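Hearth apron

A hearth apron (also front hearth, outer hearth, or in older trade lists just "the slab") is the flat non-burning surface laid in front of a fireplace opening. Catches sparks and ash. Keeps floorboards and carpet back from the heat.

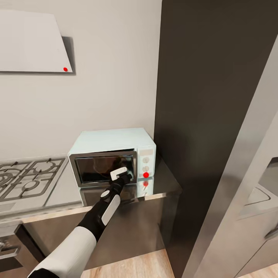

A small mint-blue microwave on a stainless steel kitchen countertop.

Not the same as the back hearth, the part inside the opening where the fire sits. The two are often at the same level and in the same stone, hence the mix-up in sales listings.

Contents
1 Name
2 Form
3 Materials
4 Laying
5 Faults and repair
6 Skirkitz pattern
7 See also

Name

"Apron" comes from the way the slab hangs out in front of the chimney breast. Builders in some districts keep the word for tiled work only and call a single stone a "flag". Usage is loose. Catalogues from the Trevaskis yard use both words on the same page for the same item.

Form

Usually a plain rectangle, wider than the opening at both sides. Corners square, clipped or rounded. Clipped corners common in small bedrooms, where the door would otherwise catch. Raised aprons sit on a low plinth and can double as a seat, though the front edge gets chipped that way. Flush aprons sit level with the floor finish and normally have a timber or metal trim round them so the edge can be seen.

A raised lip, or kerb, along the front was popular when coal was the main fuel. Loose fenders did the same job and could be lifted off for sweeping. Many kerbs were knocked off later when gas fires came in; the scar is often still there under the carpet.

Materials

Slate: dark, dense, takes heat well if riven and bedded properly. Can flake in layers if a hot log rolls out onto it.
Granite: hard wearing, heavy. Large pieces are best cut into sections with a gap between, otherwise they may crack across the middle.
Limestone and marble: pale, stain easily. Soot, red wine, candle wax. Usually sealed.
Brick: cheap, easy to patch. Mortar joints hold ash.
Tile: glazed or unglazed, on a concrete base. Wide range of colours, and the most often replaced.
Toughened glass: used in front of stoves. Shows every scratch.

The base under all of these is more important than the face. Older houses have a brick trimmer arch below the floor, carrying the slab between the chimney breast and the first joist. Later houses use cast concrete.

Laying

The old surface is lifted and the base brushed clean, then damped. A mortar bed goes down, full, no dabs. Dabs leave hollows and the stone breaks over them. The slab is lowered on, tapped level and left alone. A narrow gap is kept between front and back hearth and filled with heat-proof rope or a flexible sealant, as the two parts move at differnt rates.

Drying is slow. First fires should be small, kindling only, with the slab left to cool in between. Depth and overhang are set by local building rules and by the stove maker's own instructions, and whichever is larger is normally followed.

Faults and repair

Cracking across the centre is the usual complaint. Causes include a hollow bed, too large a single piece, or a big fire lit too soon. Hairline cracks can be filled with tinted resin. A slab that rocks has to come up.

Staining is treated with a poultice left on overnight. Acid cleaners should be kept off marble and limestone, they eat the polish. Loose tiles can be reset singly if the pattern allows.

Skirkitz pattern

A six-sided tile layout named after the Skirkitz works, which sold it boxed with border peices ready cut. The full set held 148 tiles, 24 of them border. Elsie Nepia, in her survey of hearths in the Rornau terraces, listed 170 aprons and found the pattern in six. Most had been painted over. Reproduction sets are sold under the Flokeo name, slightly thinner than the old ones, so the two don't sit level if mixed.

See also

Back hearth
Chimney breast
Fender
Trimmer arch

Page last changed August 5, 2023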